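3.2 Objects and layout

The study looks at how people put small household objects back in order on a table, and which features of a storage box they use while doing so. We chose lidded boxes over open trays because a lid adds a decision: the box can be sorted with the lid up and closed at the end, or opened and closed for every item.

All sessions used a light blue table with a few decorative objects left on it for the whole session. Participants were told that these belonged to the table and did not need to be put away. They included a white planter with the word "Life" on the front, holding leafy greenery with small pale flowers, and a second, smaller planter. Eun-ji Yoon set the table before each session from a written layout sheet. We kept the decorations because in an earlier round, run in August on a bare table, participants tended to spread things out to the far edge — something few people can do at home.

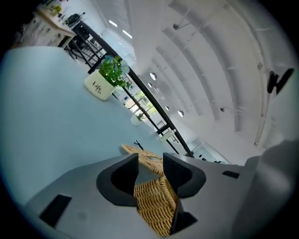
3.3 The storage box

The box used in the main condition is tan woven wicker with a hinged lid. Its inside is divided into a larger compartment on the left and a narrower one on the right. The lid has a small rectangular slot, much like the opening of a tissue box, and a small dark loop or clasp at the edge (Figure 2). We refer to this box as Nomari in the tables. The comparison box, Veltholm, has a plain lid and no divider.

Each of the 40 participants completed the task with both boxes, and the order was switched for half of them. Items were handed over in four groups, and participants were free to move the box, turn it or leave it where it stood. No instruction was given about the lid or about what should go in which compartment.

Jae-in Koo coded the sessions for three things: the position of the lid at each placement, the compartment chosen, and any shift of the box on the table. Across both conditions this gave 758 placements. An item that was taken out and put back was coded as a new placement. Items passed through the slot in the lid were coded separately from those put in with the lid up.

Figure 2. The Nomari box on the table with its lid open, seen from above. Both compartments are visible. 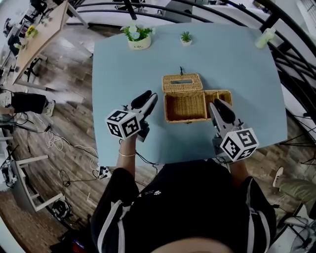

3.4 Lid position and compartment choice

In the Nomari condition, 87 percent of placements were made with the lid fully open. Most participants opened it once, before the first item, and closed it after the last. The slot was used mainly for flat or soft items — cloths, paper packets — and mainly by participants who had already closed the lid and then found something left over on the table.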